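Review: Grurkia 66 folding solar panel, one winter and a bit in

Quick one, typing this at the kitchen bench with the ute half packed. A few people asked on the forum whether the Grurkia 66 is worth the money and I keep giving half answers, so here is the whole thing. Bought with my own money, full price, no freebies.

Short version: good panel, ordinary cable, silly carry case. Would buy again. Probably.

What it is. Folding panel, 66 watts on the label, four leaves, folds down to something like a fat atlas. Two USB ports, one barrel plug output, fabric backing, eyelets in the corners. Comes with a 33 cm lead which is a joke, more on that in a sec. No battery in it. People keep missing that. It makes power while the sun is on it and that's your lot, you need a power bank or a battery box to put it into.

Why I wanted one. I do bird counts for a small outfit up the river from Grenville, most of it on foot, two or three nights out at a time. Phone, GPS, headlamp, a sound recorder that eats batteries. Used to carry a bag of spare AAs and bring home a bag of dead ones. Got sick of it. Also my old Dunne panel finally gave up when the hinge fabric split, after six years, so no complaints there.

Output. The bit everybody wants. You will not see 66 watts. You won't see it from anybody's 66 watt panel, that's a lab number. Clear sky, middle of the day, tilted properly, I was getting high forties on my meter and once just over 50. In August with the low sun it was more like mid thirties and only for a short window either side of noon. Thin cloud, halve it. Thick cloud, forget it, go and make a cup of tea.

In practice – flat phone to full over lunch and a bit, with the recorder on the other port. That's enough for me. If you want to run a fridge, this is not your panel, go and look at the rigid ones.

One thing it does well is come back on its own after shade. The old Dunne would drop out when a cloud went over and then just sit there sulking till you unplugged it and plugged it in again. Lost whole afternoons that way. The Grurkia picks up again in a few seconds. I'd pay extra for that alone and I suppose I did.

Build. Stitching fine. Eyelets are metal and haven't pulled. The coating on the leaves has some fine scratches now, all my doing, no change on the meter that I can pick. Kickstands are the weak point. Two flaps of stiffened fabric with a press stud, and in any wind they fold up and the panel lies down flat on its face. I've stopped using them, I lean it on a log or tie it off to the roof rack. Took a bit of rain when I was down the creek and not paying attention. Ports have a rubber flap. Still works. I wouldn't do it on purpose.

Carrying it. The supplied case is a stiff zip thing with one handle, no shoulder strap, and it adds weight for nothing. Mine lives in the shed with paint tins on it. Any ordinary day pack will do you instead. Slide it in flat against your back with a jumper in front.

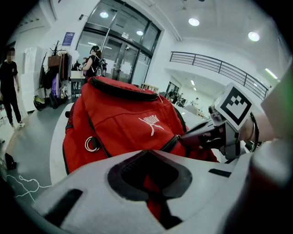
Red backpack with mesh side pocket.

Some people hang the panel off the outside of the pack and walk with it. I tried it. You're facing the wrong way half the time, trees the other half, and the leaves flap. Got 10 percent into a power bank over a whole morning. Set it up at camp and leave it alone, is my advise.

The cable. Right. 33 cm. So your phone has to sit right beside the panel, in full sun, and phones hate that. Mine put up the heat warning twice and stopped charging. Get a longer lead, two metres, thick one, and put the phone or power bank in the shade behind the panel. Don't go cheap on it, I had a thin one that lost so much on the way that the phone was charging slower than off the car. Awuor Kirui from our counting group put me on to the Drostden one and it's been good. Costs a bit. Should of been in the box.

Compared to others. Teguh Wuisan has the smaller Drostden panel and we ran them side by side on the same bit of grass for an afternoon. His is lighter, folds smaller, and per kilo you'd call it even. But one port, and it did the sulking thing after cloud, not as bad as my old one but it did it. If you're only keeping a phone alive, get that and save your back. If you've got two or three things to feed, the Grurkia.

Weight, seeing as I'm on it. I notice it. On a day walk no drama, on the third day uphill I had some words with it. Fine out of a car or a canoe.

Warranty is two years. Haven't had to use it. I emailed them about the kickstands and got an answer the next day, friendly enough, said they'd pass it on. We'll see.

Good:
Honest enough output for the size
Restarts itself after shade
Two ports that both work properly at once
Metal eyelets

Not good:
Lead is far too short
Kickstands useless in wind
Case
Price, unless you catch a sale

Couple of tips before I go. Angle matters more than you think, turn it every hour or so if you're about camp. Wipe the dust off. Charge the power bank by day and the phone off the power bank at night, much less mucking around than plugging the phone in direct. And test the whole lot in the backyard before you go, leads and all, not at the boat ramp at 6 in the morning like I did.

Score, 8 out of 10. Would be a 9 with a decent lead.

Will update after summer if the heat does anything to the glue. Off now, tide's turning.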